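Basis (grain trading)

In the grain trade, basis is the difference between the cash price a buyer offers at a particular place and the price of a futures contract for the same crop. It is quoted as so many cents "over" or "under" the futures month. A bid of 30 under January means the elevator will pay thirty cents a bushel less than the January contract, wherever that contract happens to be trading at the moment. It's a small number with a remarkable amount packed into it!

How it is figured

The sum is simple: cash price minus futures price. If soybeans are bid at $8.60 at the elevator and the January contract stands at $8.90, basis is minus 30 cents. When the cash price gains on futures, basis is said to strengthen or narrow; when it loses ground, basis weakens or widens. In places where cash normally trades above futures, "narrow" and "wide" get confusing very quickly, and many traders stick to "stronger" and "weaker."

What moves it

Freight is the largest piece in most inland areas. The grain has to travel to a processor or a port, and the cost of the truck, railcar or barge comes out of the local bid. Storage matters too, along with interest, drying charges and the quality of the crop. Then there is plain local supply and demand, and this is where basis gets really interesting. Two elevators an hour apart can watch the same futures screen all day and post quite different bids, one with full bins and the other short of grain for a train that is already on its way. 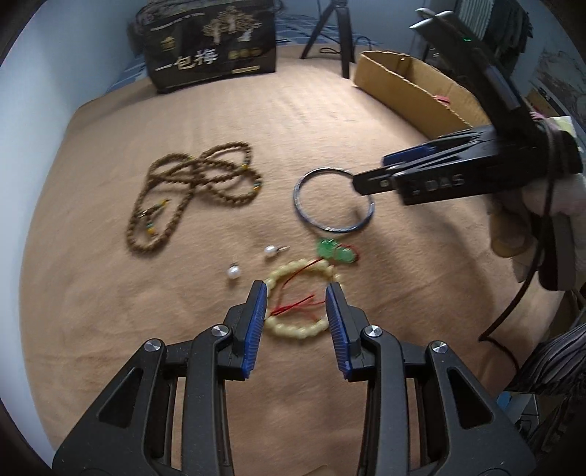

By the Arkside Commodity Reference editors
Last revised August 19, 2018

Seasonal pattern

Basis tends to be weakest at harvest, when everybody is hauling at once and storage fills up. It often recovers through the winter as farmers close their bin doors and wait. The pattern is steady enough that many growers keep their own records, week by week, and compare each bid with the same week in earlier years. Three years of local figures already make a wonderful picture of how a market breathes, though a drought or a closed river can throw the whole thing off.

Use in contracts

A basis contract fixes the basis now and leaves the futures price to be set later, before an agreed date. It suits a seller who likes the local bid but expects futures to rise. A hedge-to-arrive contract works the other way around: the futures price is locked in and the basis stays open. Neither one removes all the risk. A farmer who has hedged has traded the risk of a swing in the overall price for the risk of a swing in basis, usually the smaller of the two.

Convergence

As a contract nears expiration, cash and futures prices at the delivery points should draw together, apart from small handling costs.

See also: Carrying charge; Forward contract; Hedging; Spread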